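Drying bedding in a small apartment
March 30, 2021

I have been washing our bedding at home for nine years, and for most of that time I did it badly. 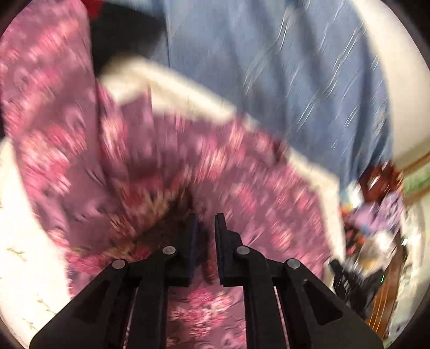 The washing was fine. It was the drying that went wrong. Our dryer is a compact model that came with the apartment, and anything bigger than a sheet rolls itself into a ball in there. The outside gets hot and the middle stays damp. I used to run it for 138 minutes, which is the longest setting it has, then pull out a lump, unroll it, and put it back in for the same again.

My neighbor Viorica does not own a dryer and never has. She hangs everything in the hallway over two lines, and her covers are dry by the next morning. I asked her how and she told me she folds nothing. A cover folded over one line is four layers by the time you count the batting, and it will sit there wet for two days. She spreads it across both lines with a gap of air down the center. I bought a second line that week.

A few other things I do differently now:

I spin twice. The second spin takes nine minutes and a surprising amount of water comes out. If your machine has a separate spin setting, use it.

I use less detergent. I was filling the cap because the cap was there. Too much soap stays in the batting and makes it stiff, and then you think it is still dirty and wash it again with more soap. I use a third of the cap now.

I turn the cover over before bed. If I forget, the side facing the wall is cool and clammy in the morning and I lose most of the next day.

I open the window even when it's cold. I resisted this for years. Damp air in a closed room has nowhere to go, and we had a black patch behind the wardrobe to prove it. With the window open two inches and the door shut, the patch has not come back since I scrubbed it off.

I still use the dryer at the end, for 15 minutes on low, to get some of the loft back. Line drying does leave things flat. Dragica at work swears by tennis balls. I tried them and the noise bothered the people downstairs, so I stopped.

The other question I get is how often. Sheets every week. The top cover once a month in winter and less in summer, when it lives in the closet anyway. I wash it before it goes in, usually in May, and make sure it is completely dry, because I once put one away a little damp and had to throw it out in the fall.

I looked at getting a bigger dryer. The one I wanted would not fit through the bathroom door, and the laundromat on the corner has large machines if I ever need one. So far I have gone twice, both times for the guest comforter.

Next I need to sort out the pillows, which I have been putting off.

114 shares
9 comments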